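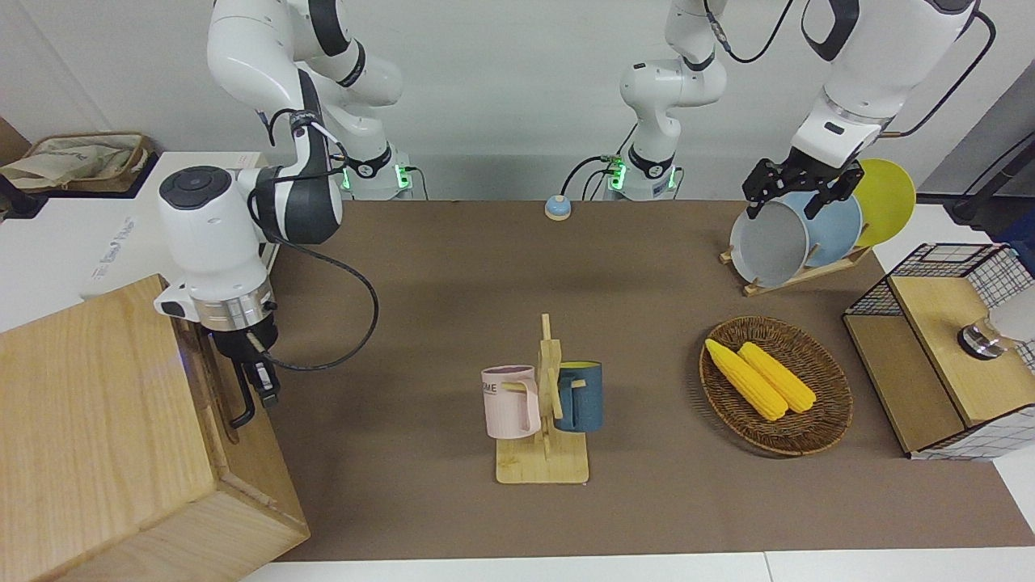
Notebook 3, p. 138

Friday, December 15, 2023

Drying corner, wooden pieces. Continues from the November pages on the sink shelf.

Moved on to the dish rack and the mug tree. Both are light enough to carry one-handed and both are staying on the brown mat for now. I want to settle the layout before the drawings for Pirnel are redone, so most of this is notes on spacing and on how the pieces get loaded.

Rack. Slatted, flat base, sits level on the mat without shims. Gray plate in front, light blue directly behind it, yellow at the rear. Standing like that they overlap a good deal when you look from the front, and the blue one is the one you have to hunt for. For daily use that is fine. For the Etine kitchen, where people will be grabbing plates by color, I would leave a slot open between each pair. Try it with the same plates before asking for a longer rack.

The slant of the slats is right. An earlier sample from Lencho had them straight up and the plates rattled whenever the drawer below was shut. No rattle with this one when I bumped the table. Rim stays clear enough at the top to get hold of a plate without touching the one behind, at least for the front plate. Middle plate is harder. Took it out several times and brushed the yellow one twice.

Finish on the rack: two coats of oil, rubbed back between coats. End grain at the bottom of the slats drinks it up and needs a third. Wrote this down in November and then didn't do it, so it goes on the list again. Smell is gone after a few days with the window open.

Mug tree. Flat rectangular base, one post, short pegs. Pink ridged mug on the left peg, dark teal-blue one with the yellow inside on the right. Hung on opposite sides, facing away from each other, the tree feels steady. With both on the same side it leans if you knock the table. I could add weight to the base but would sooner tell people to load it evenly and see if they do.

Pegs are short. A thin handle goes on easily. A thick handle sits right out at the tip and I don't trust it. Derkov has longer pegs in stock and sent a price for a lot of 500, which is far more than we need. Asked for a smaller lot. Their next size up in quantity is 2000, so no point in going that way for the discount.

The ridged mug is a good test piece because it doesn't slip in the hand when damp. The teal one is smoother to pick up by the handle than by the body. Keep both in the set.

Position. Tree in the center, rack at the back right. Reaching past the tree to the rack is all right if you come in from the right. From the left your sleeve catches the pink mug. Swapping the two pieces would fix that for a left-handed person and spoil it for everyone else. Leaving it.

The mat is doing its job. Nothing slid during loading. It does hold water under the rack base if you put plates in straight from the sink, and the wood will mark if that goes on for weeks. Options: small feet under the base, or a tray. Feet are cheaper. A tray would catch the drips but raises the plates and takes up more of the shelf at Etine, which is already tight.

To do
- third coat on slat ends
- cut four feet from the offcuts, glue, no screws
- load the rack with a gap between plates, check reach again
- ask Derkov about a small lot of long pegs
- measure the Etine shelf with the door open as well as shut
- copy the rack spacing onto the Pirnel sheet

Feet first on Monday if the glue has come in.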